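Washing Bags, Backpacks and Other Lumpy Things: What Works and What Doesn't

Posted Saturday, February 17, 2018 by Rocío Vallejo
Filed under: Laundry, Stains, Things I Was Told by My Aunt

Every winter my inbox fills up with the same handful of laundry miracles. Vinegar fixes everything. Baking soda fixes what the vinegar missed. Freeze it, microwave it, rub it with a potato. I have tried most of these on my own stuff, at my own sink, and I'm not impressed by a lot of them. Some do hold up, so I've sorted them below.

Bags come first. People seem to be scared of washing them, or else they throw them in on hot and write to me afterward.
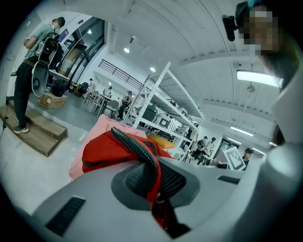
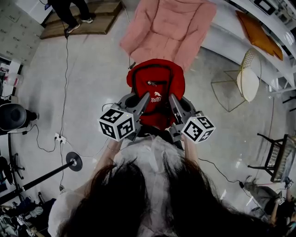 Red bags are the ones I'd test first for running color.

Before you wash a bag

Read the tag. I know. But on a lot of bags it's sewn into the bottom of an inside pocket where you'd never think to look, and if it says spot clean only, believe it. Leather trim, cardboard in the base and glued-on foam don't come back from a washing machine.

Empty every pocket, then turn the bag upside down over the trash and shake it. Go along the seams with the crevice tool of the vacuum. Crumbs turn to paste when they get wet, and paste in a seam is worse than crumbs in a seam.

For the color test, wet a corner of a white cloth, put one drop of dish soap on it, and press it against an inside seam for a full minute. If the cloth comes away pink or blue, wash that bag alone, in cold water, and don't leave it sitting wet on anything you like.

"Set the color with salt or vinegar"

No. This one has been going around since before my mother was married. Salt has a part in the dyeing of some fabrics, and that may be where the idea started, but a cup of it in your washer won't fix a dye that's already loose. I soaked half of an old red pillowcase in salt water and left the other half alone. Both halves bled into the next rinse and I couldn't tell you which was which.

What does help is cold water, a short cycle, and washing the thing by itself until the water runs clear. Color catcher sheets pick up some stray dye. I use them, but I wouldn't bet a white shirt on one.

Hand washing in the tub

This is how I do nearly all of ours.

1. Run a few inches of cool water with a small squirt of plain detergent. Small. If you have a tub full of suds you'll be rinsing until dinner.
2. Unzip everything and push the bag under until it stops burping up air.
3. Soft brush on the bottom panel and the straps. Straps are where the sweat is, and they're usually dirtier than the part with the stain you were worried about.
4. Old toothbrush on the zippers.
5. Drain, refill, press, drain again. Two rinses at least, three if there's padding.
6. Roll it in a towel and kneel on it. Don't wring it.

If you must use the machine, put the bag inside a pillowcase, tie the end, use the gentle cycle, and skip the fabric softener, which can spoil the water-resistant coating some bags have.

Drying

Hang it upside down with all the pockets open. Upside down matters more than people think – water collects in the bottom corners and that's where the mildew smell starts. A fan pointed at it does more than a sunny window does, and the sun will fade it.

Thick padding can feel dry on the outside and still be damp in the middle. Give it another day. I put one away too early in November and had to wash the whole thing over.

Sticky zippers

Bar soap works. Candle wax works. Pencil lead works too, but it leaves gray on light fabric and then you have a second job. I was sent a tube of Drunel zipper balm to try, and it worked exactly as well as the end of a candle I already had in the junk drawer. If the zipper pops open behind the slider, no lubricant is going to help. The slider has spread. You can sometimes squeeze it gently with pliers, a little on each side, and get another year out of it. Sometimes it cracks.

Smells

Baking soda left inside a dry bag overnight does take the edge off. It won't touch mildew or sour milk, whatever the box says. Those have to be washed out.

Dryer sheets put a second smell over the first one. Same goes for coffee grounds, and now you've got coffee grounds in the bag.

The freezer trick (bag it, freeze it, the odor dies) I tried on a pair of gym shoes. They smelled fine cold. By the time they'd warmed up on the back step they were their old selves.

Vinegar and baking soda together

People love the fizz. The fizz is the two of them canceling each other out, and what you have left is mostly salty water. Use one or the other. Vinegar is good for mineral crust on a faucet. Baking soda is a mild scrub for a sink. Mixed and poured down a slow drain they make a nice noise, and then the drain is still slow. A plastic hair snake costs next to nothing and pulls out the real problem, and you won't enjoy looking at it.

And never mix vinegar with bleach. That makes a gas you don't want to breathe.

Cushions and cushion covers

Covers with zippers look washable, but that zipper may only be there for whoever stuffed the cushion. Check for a tag first. If there isn't one, cold and gentle, and put the cover back on while it's the least bit damp so you can stretch it over the corners.

Foam inserts shouldn't go in the machine. They tear, and they hold so much water that they can throw the drum off balance. Squeeze them in soapy water in the tub and be ready for a long dry.

Sprays I've been asked about

Alteleck fabric protector: water beaded up nicely for the first few weeks on my test square. Oil went straight through. The can I bought had 427 printed on the bottom and I've been asked if that's a strength rating. It looks like a batch mark to me, and I wouldn't shop by it.

Bjarnason stain stick: decent on grass and collar grime, nothing on ballpoint ink. For ink I'd still go with rubbing alcohol, dabbed from the back with a paper towel underneath.

Dokcombe odor beads: see dryer sheets.

Reader mail

One reader says she washes her kids' school bags every 8 weeks and wants to know if that's overdoing it. If they're holding up, carry on. Mine get done when somebody complains.

Another asks whether hairspray takes out ink. It used to, when it was mostly alcohol. A lot of the newer ones have less of it and leave a sticky patch, so buy the rubbing alcohol.

Next time: burnt pans, and whether the tomato sauce thing is worth a can of tomato sauce.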